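Home Skills Reader | Unit Three: Keeping and Storing
14 min read

Chapter 7
The Box on the Bed: Sorting Small Things Before You Store Them
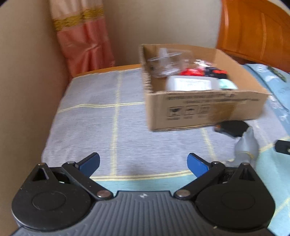 I learned to sort on a bed, and I still do it there. My grandmother used the kitchen table, but her kitchen table was never clear for long, and mine is worse. A bed is wide, it's soft if you drop something, and you have to finish before you can go to sleep. That last part matters more than any storage system I've ever bought (and I've bought plenty!).

This chapter is about the mixed box. You know the one. It starts out as the carton something came in, you set it down for a minute, and by the end of the month it holds a packet of this, a tub of that, a clear plastic thing you think belongs to a kitchen gadget, and a couple of items you could swear you've never seen before. In Chapter 6 we dealt with whole closets and whole shelves, where most of what you pick up has neighbors of its own kind. A mixed box is harder for its size. Every single item wants a different decision, and by the fifth decision your brain would rather make a sandwich.

When I was teaching evening classes in Vimberg, I asked my students to bring in one mixed box each in September, when people are back from wherever they've been and the house is full of half-unpacked stuff. Laurențiu Sima brought a carton so heavy he had to carry it up the stairs in two trips, half the contents at a time. He'd been moving it from apartment to apartment for years without opening it. Inside were a stack of takeout menus, 224 loose picture hooks, a lamp cord, and his sister's good scissors, which she had accused three different roommates of stealing. We all cheered about the scissors. We started calling any long-lost item a "Sima" after that, and I'll use the word in this book, with his permission.

So, how do we start? Before you touch anything, look at the box itself. A plain cardboard carton often has little symbols printed on it, such as a wine glass for fragile contents. Those symbols were meant for whatever was first shipped in it. They tell you nothing about what's in there today, so don't stack on the strength of them, and don't tiptoe around them either. Check the walls and the bottom, too. If the top flaps are gone or an edge is torn, the box can serve you fine as a sorting box, but I wouldn't choose it for the back of a closet, where dust gets in and something heavy always ends up on top.

Next, spread a clean sheet or an old blanket under your work. I like a sheet with big checks or squares on it, and I'm a little embarrassed by how much I like it. You can give each square a job. One square for the kitchen, one for the bathroom, one for paper, one for things that go back to other people. With a plain sheet you can do the same thing using piles, only the piles creep toward each other while you aren't looking.

Now take out the tall things first, then the flat ones standing along the sides, and leave the little stuff at the bottom for last. Don't tip the box over! I know it's faster. I tipped one over once and spent the evening picking 90 beads out of a quilt, and I found the last of them with my bare foot.

As you lift each item, say out loud what it is and where it lives. "Measuring funnel, kitchen drawer." If you can name the thing but not the place, it goes in the square I call Homeless. If you can't name the thing at all, it goes in Mystery. Keep those two apart. They look like the same problem, and we'll solve them in very different ways in Sections 7.3 and 7.4.

You'll want a pencil for this chapter, some scrap paper, and a timer set to 20 minutes. You don't need labels yet, and please don't go out and buy matching bins. We'll get to bins in Chapter 8, once you know what you're putting in them.

Words to know in this chapter

Mixed box: a container whose contents belong in more than one room.
Homeless item: something you use but haven't given a place.
Mystery item: something you can't identify, even after asking the people you live with.
Sima: a lost thing found while sorting.

Before you read on

Find one mixed box where you live. Without opening it, write down five things you believe are inside. Fold the paper, put it in your pocket, and bring it along to Section 7.1, where we'll open the box together and see how you did.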